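Kindside Fold Cell – for small laundries and linen rooms

Sold and installed by Dhillon. Last updated Tuesday, April 23, 2024.

Folding station for flat linen: towels, cloths, napkins, pillowcases. Two-jaw gripper, padded tips, vision camera overhead, one table. Picks up a piece, finds a corner, folds, stacks. Runs off a normal wall outlet. No cage needed at standard speed, just the floor line.

What it does in a shift: some 700 pieces, mixed sizes. More if you sort first. Not built for fitted sheets, please don't ask it to.

How it gets trained. Your own people do the showing. They take the hand-held version of the gripper, same jaws, and fold the way they allways fold. Normal table, normal linen. We take the recordings and set up the cell from them. Plan on 3 afternoons per linen type, paid time, away from the line.

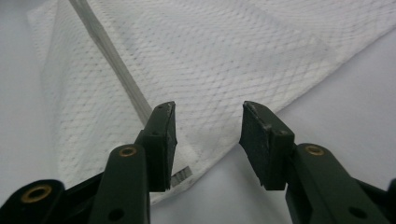

Thin cloths and anything quilted take longer to teach. Layers slide, corners hide under folds. Budget an extra session for those and send us your worst ones, not the nice new stock.

Who does what afterward. At the Gronulthorpe laundry the cell went in last September. Nobody was let go – that was agreed in writing before we got the order. Two folders moved to inspection and mending, one took over the cell. Shift lead Dwight Ross: "Wrists are better. It's louder than I wanted and I miss the talking at the table a bit." Fair point on the noise, quieter compressor now fitted as standard.

One operator per cell. Training is a day and a half. Operator can stop it, slow it, or pull a piece any time, and the stop button does not log a name. Staff asked for that, we kept it.

Spare parts
Tip pads, pair – swap when worn or every 1,000 hours
Bushing set
Hand-held gripper, second unit (good idea if you have two shifts)
Minum table mat, 900 mm wide, cut to fit

Lead time depends on the table size, ask before you clear floor space. Site visits and demo bookings thru Gordon MacPherson at the Dhillon office. Bring a bag of your own linen.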